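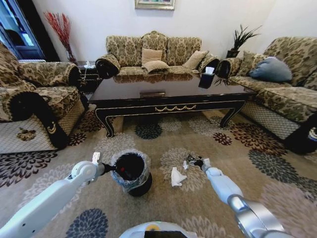 Figure 1. Robot arms, a trash bin, and scraps on the carpet.

Following the Brightness of Delta Cephei Without a Camera

Project report
Jarmila Zelenák

Introduction

Delta Cephei is a variable star in the constellation Cepheus. It gets brighter and dimmer on a regular cycle of a little over five days, and it gave its name to the whole class of Cepheid variables. The change is large enough to see without a telescope. I wanted to find out whether one person with no photometer could make a usable light curve by eye, and how much the result depends on where the person is standing.

I observed from two places. The first was the flat roof of my apartment building in Grakgate, where there are streetlights on three sides. The second was a field outside Stellby, where my aunt has a house. The sky there is much darker, and the Milky Way is visible through Cepheus on a clear night.

Equipment

Most estimates were made with Görtz binoculars on a camera tripod. I also had a Tila 70 mm refractor, which I used on the first nights and then mostly gave up on for this purpose. Its field of view was too small to hold Delta and both comparison stars together, so I had to swing back and forth and remember how bright the last star had been. With the binoculars all the stars I needed were close together in the view.

I used a red flashlight, a printed chart of Cepheus, a notebook, and a kitchen clock set to the right time each afternoon. The clock was easier to read in the dark than my phone and did not spoil my night vision.

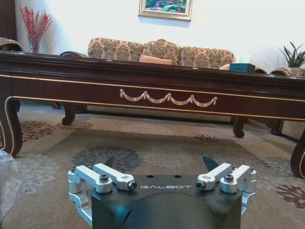

Method

I used the comparison star method. Zeta Cephei is close to the brightness of Delta when Delta is at its brightest, and Epsilon Cephei is close to it when Delta is faint. The three stars form a small triangle, so they are at nearly the same height in the sky and the air dims them by a similar amount.

For each estimate I looked at Zeta, then Delta, then Epsilon, and decided where Delta fell between the two. If it looked halfway, I wrote that down as a fraction of one half. If it looked a quarter of the way down from Zeta, I wrote one quarter. Later I turned the fractions into magnitudes with the catalog values for the two comparison stars.

Both comparison stars were put a little out of focus along with Delta. This spreads the light into small disks, which are easier to compare than points. Zeta is an orange star, and the eye tends to judge reddish stars as brighter the longer it looks at them. For that reason I used quick glances and did not stare.

I observed through August whenever the sky was clear, and tried to make one estimate after full darkness and another later the same night. I did not look at my earlier notes before observing. On two nights I could remember the previous value anyway, and I marked those in the notebook.

Observations

The plan was for 70 estimates. I threw out 6 of the ones I made. Three of these were taken through thin cloud in Grakgate, where one comparison star was dimmed more than the other. In two cases I had not written the time. The last was made on a night when dew had formed on the binoculars and I only noticed afterward.

The Stellby nights were the easiest. Cepheus was high by late evening and I could lie on a camping mat and look without bending my neck. On the roof in Grakgate I had to stand behind the stairwell to block a streetlight, and from there the constellation was hidden by the chimney until after 10 pm. This made the Grakgate estimates later on average than the Stellby ones.

I had expected the Moon to be a bigger problem. When it was bright I could still see all three stars easily in the binoculars, but with the eye alone Epsilon was lost from the roof.
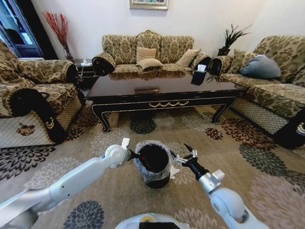

To build the light curve I used the published period and folded all the estimates onto a single cycle. Each estimate was given a phase between zero and one, with zero at maximum. I did this by hand on graph paper first and then in a spreadsheet, and found a mistake in the spreadsheet where I had entered local time in one column and universal time in another. After fixing that, the two plots agreed.

Results

The folded curve shows the shape I had read about. The star brightens quickly and fades more slowly. The rise is covered by fewer points than the fall because it takes up less of the cycle and several of my cloudy nights landed on it. The minimum came out slightly fainter than Epsilon. I had to guess there, as my method only works well between the two comparison stars.

The Grakgate points are more scattered than the Stellby points. They also sit a little to the bright side near minimum. I am not sure why. It could be the background light, or it could be that I was tired on the later observations.

Sources of Error

The largest error is my own judgment of the fractions. I rarely used anything finer than one quarter, and the points line up in rows on the graph because of it. A third comparison star fainter than Delta at minimum would have helped. The color of Zeta is another likely source of error, and I did not correct for it.

Further Work

I would like to repeat the observations in fall, when Cepheus is high earlier in the evening, and have a second observer make separate estimates on the same nights. I also want to try Eta Aquilae, which has a longer period and needs a different set of comparison stars. The chart for it is already printed.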